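April, 6.40 a.m.

Slept five hours. The revised term sheet from Karimi was in the inbox when I got up, sent at 1.15, which means their lawyers are working in another time zone or not sleeping either. Read it twice before coffee.

Main points, for my own record. Buvton puts in the axle line and the press shop at Horkutow. Karimi puts in cash and the distribution contracts. Split stays at 55/45 in our favour, but the board is now even, with a rotating chair and no casting vote. I dislike the last part. An even board works as long as both sides want the same thing in the same quarter. With axles the argument always comes down to who pays for tooling, and tooling comes up every second year.

The valuation of the press shop has moved again. We carried it at 155 million. They had 120 in February and now offer 136, with the difference to be made up out of earnings over three years. I ran the earn-out on the volumes in the plan and it only pays in full if the light van programme starts on time. I have worked on four van programmes and one of them started on time. Put it at a delay of two quarters and we lose a little under half of the difference.

Call with Tsegereda Habte at 9. She has the headcount file. 536 people on the Horkutow payroll, excluding agency staff, and the works council must be consulted before signature, with a minimum period of 20 working days. Karimi's timetable allows 13. Tsegereda said this plainly to their side last week and the number in the new draft has not changed, so either it was not passed on or it was passed on and ignored. She will write to them today, with the statute attached. I asked her to copy Rinach so that the bank cannot say later it was not told.

Rinach is a separate worry. The covenant on the existing loan is tested at the end of June, on net debt including the press shop. If the transfer completes before the test date we lose the asset and keep the debt for as long as it takes the lender to sign the release. Could be a day, could be three weeks. I want the release signed into escrow before anything moves. Their relationship manager calls this belt and braces. Fine.

Lunch at the desk. Went through the supply agreement, schedule 4, pricing. Steel is indexed monthly, energy yearly. It should be quarterly for both. In the last bad winter the yearly energy clause cost us more than the whole margin on the rear axle. Marked it up and sent it back. Also found that "vehicle platform" is defined in two places and the definitions do not match. The one in the licence covers electric variants, the one in the supply agreement does not. If that stays, we could be obliged to license a design for which they are not obliged to buy a single part. Sent a separate note on it with a short subject line, as long emails to that team get answered only in the first paragraph.

3.30, Diệp Mạc on the phone from the plant. Second shift on the big press is down to two thirds of rate, a hydraulic valve, spare due tomorrow morning. Stock of finished beams covers four days, so no customer effect. Diệp asked what to tell the shift leaders about the talks. I said: that talks are going on, that nothing is signed, and that the council will hear first. Not a satisfying answer to pass on to people who can read a newspaper.
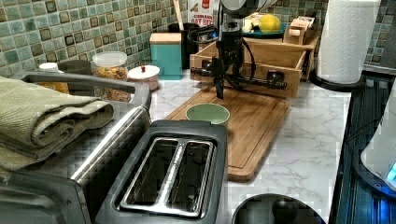
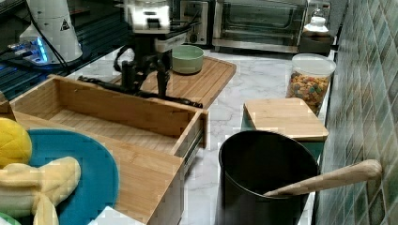
Kitchen worktop, both.

Evening. Reread the exit clause. Either party may call for a sale after year five, at a price set by an independent valuer, and the other has 60 days to match. On paper it is balanced. In practice Karimi can raise that sort of money in a week and we would need Rinach or somebody like them, and a bank that knows there is a deadline charges for it. I will ask for 120 days and expect to get 90.

Also to raise tomorrow: who owns the test rigs, which are on our asset register but sit in the building that transfers. Pension deficit, still one line in the draft with a blank after it. And the name. Their side wants both names with ours second. I do not mind, though the chairman will, and it may be worth something as a concession if we hold it back until the chair question is settled.

Call at 8 with the lawyers. Steel index table to be printed before then. Set the alarm for 6.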